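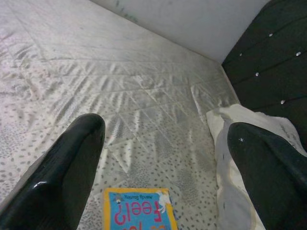 When I moved to Rimham from a much bigger city, I believed that a late bus was the worst thing a small town could do to a person. After four winters I have changed my mind. The late bus I can forgive. What I cannot forgive is the bus which leaves early.

Route 9 goes from Rimham to Brolville, and it is the only one on our side of the river. The timetable says 7:40 in the morning. Many mornings the driver passes at 7:37, because the road was clear and there were few people at the stops before. For the company this looks like good service. For me, standing on the wrong side of the street with my bag, it means that I wait until 8:40.

A late bus takes some minutes from everybody. An early bus takes a full hour from the person who did everything correctly. 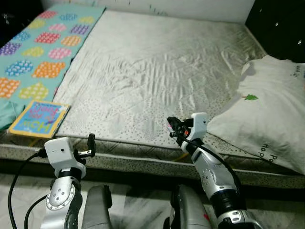 So should a driver wait at the stop with an empty road in front of him? I think he should, even when the passengers inside become impatient — two minutes of sitting is a small price.

I know the argument against this. Over 2000 people live along this route, and most of them have a car, so they say the bus must be quick or it will lose the few riders it has. But I think a slow bus loses riders little by little, and a bus that is not there loses them in one morning. My neighbor missed it twice in December and then bought an old car. She has not come back to the stop.
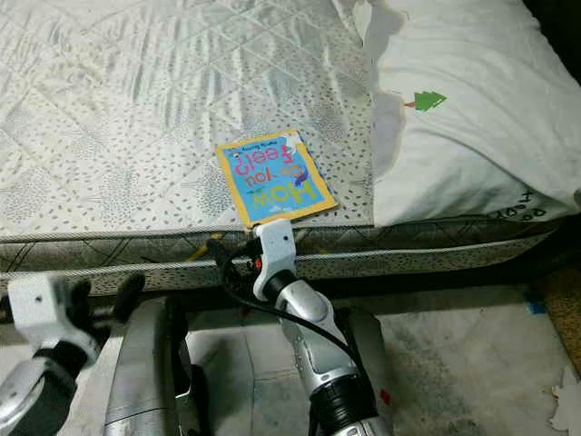
She told me she does not even like driving. She only wanted to know at what time she would arrive at work.

In Bratton, where I change for the second bus, the drivers stop at the clock by the station and leave when it shows the printed minute. Some of them read a newspaper. I would like Rimham to have such a clock, and a driver who looks at it.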